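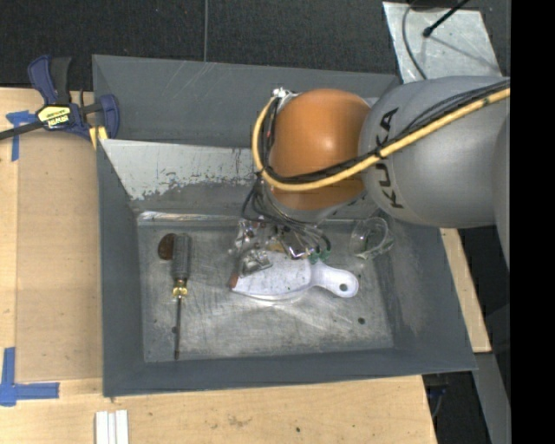
Kaan Yaman asked at the spring meeting whether the Stosbridge reading rooms could stay open through the winter on the present grant, and the board requested that the answer be given first in this report. They can, provided the Saturday hours at Hodley remain as they are now and the heating contract is renewed at the current rate.

## Progress to date

The grant supports evening literacy classes for adults at Stosbridge, Hodley and Nerkeck. All 3 sites are now teaching. Nerkeck opened in January, later than planned, after the lease on the upper floor was returned twice for changes to the insurance clause. The delay shortened the first term there by 4 weeks, and those sessions have been added to the end of the current term at no extra cost to the grant.

Enrollment across the sites stands at 24 learners. Attendance is steady at Stosbridge and Hodley. At Nerkeck it fell in the second month, when the last bus was moved to an earlier time. Classes there now begin at 5:45 p.m., and most of the learners who had stopped coming have returned.

Horațiu Ardeleanu has completed the revised tutor handbook. It replaces the separate notes used at each site and includes a longer section on learners who read well in another language but are new to written English. Tutors have asked for more sample letters and forms, particularly rental agreements and school notices. These will be added before the next intake.

## Spending

Expenditure for the period was $3,885. The largest item was tutor pay, followed by printed workbooks and room rental. The travel line is underspent. We ask permission to move the balance to workbooks, as the Horrocks series now used at Hodley must be bought new for each learner and cannot be passed on.

## Matters outstanding

- The written agreement with Nerkeck on shared use of the kitchen has not been signed.
- Reading assessments for the Hodley evening group were postponed and will be held before the end of term.
- One tutor position at Stosbridge remains vacant. The present tutors are covering the Tuesday class in turn.

## Next period

Work will center on the second intake, the additional handbook pages and a short survey of learners who have left. The survey will be carried out by telephone, with a paper copy available on request. Its findings will be included in the next report, together with the assessment results from Hodley.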